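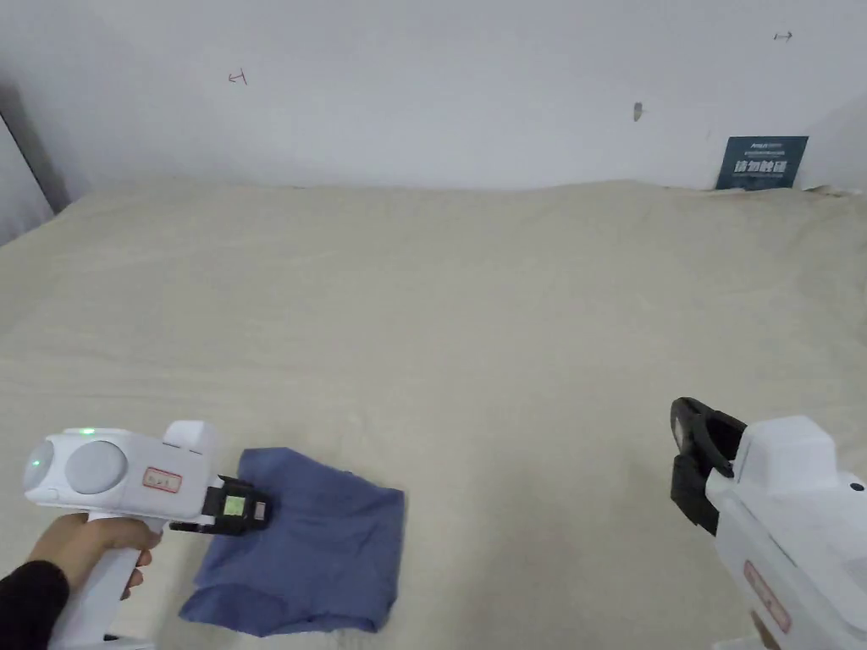 Bedspreads and Covers — Gallery

Stultomness, housekeeping supply notes. Page 4 of 10.

This page covers light-colored bedspreads with a soft, slightly fuzzy face. Covers of this type are laid flat across the platform and run to the wall at the back. Notes are by Montserrat Quezada, with care data from Leobardo Orozco.

Cream bedspread, full width
Color is warm off-white to pale beige, depending on the light. Shallow folds and faint creases show across the surface. Smooth from the center toward the sides, then square the back edge against the wall.

Back seam
Faint brownish-tan discoloration where the fabric reaches the wall, toward the right. Treat as a spot, cold water first. Do not bleach — chlorine yellows this fiber.

Navy cloth
Crumpled, lying on the cover near the left. Keep dark cloths off pale covers when damp. Dye transfer on cream fabric is difficult to remove.

Wall and sign
Plain white, with a few small marks. The navy sign at the right reads 请勿触碰 (please do not touch). Its lower edge sits close to the top of the bedspread, so feed the cover in below it and leave the sign in place.

Care summary
Wash cold, gentle cycle, no softener. Tumble low or line dry. Brush the face in one direction once dry. The Hillia cover is rated for nearly 4000 rubs and the Meléndez cover has not been tested.

Replacement covers are ordered through Clorneretti. Allow three weeks. Page last revised in November.

Previous: Mattress pads
Next: Pillow shams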